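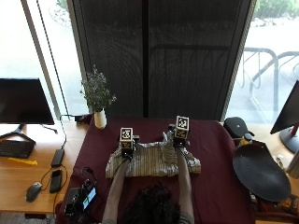

### 3.2 Recording sessions

Recording took place in December as part of the Rugemalira student project, in which undergraduates plan, record and label their own demonstrations before any policy is trained. The cohort was divided into 4 groups. Each group was responsible for a single household task, and the task considered in this section is the folding of a garment with two hands.

**Figure 2.** Folding task, two-handed recording. The operator holds one handheld device in each hand over a striped garment. Each device carries a cube printed with fiducial markers.

Operators were seated at the table for all recordings. A demonstration was started on a spoken signal from a second student and ended when the operator lifted both hands clear of the garment. Operators were asked to work at an even pace and to avoid turning the marker faces away from the fixed camera (Figure 2). No instruction was given on the order of folds, as the supervisors wished to preserve differences between operators.

The folding group, led by Kurniawati Rondonuwu and Arif Gunawan, submitted 79 demonstrations. Of these, 20 were set aside during review. The most frequent fault was loss of marker tracking while one hand passed in front of the other; a smaller number were withdrawn by the operators themselves after a fold had slipped. The remaining 59 were passed to Puspita Hidayat for labelling with Dindis, the annotation tool written by the previous year's students.

Labelling proved slower than recording. Students disagreed most often on where a grasp ended and a smoothing movement began, particularly when the cloth had bunched under the devices. The written guide was therefore revised once, and labels made before the revision were checked again by a student from another group. Where the two labels still differed, the earlier boundary was kept.

The same protocol was used by the other groups, with changes to the start position only. Their results are reported in Section 4.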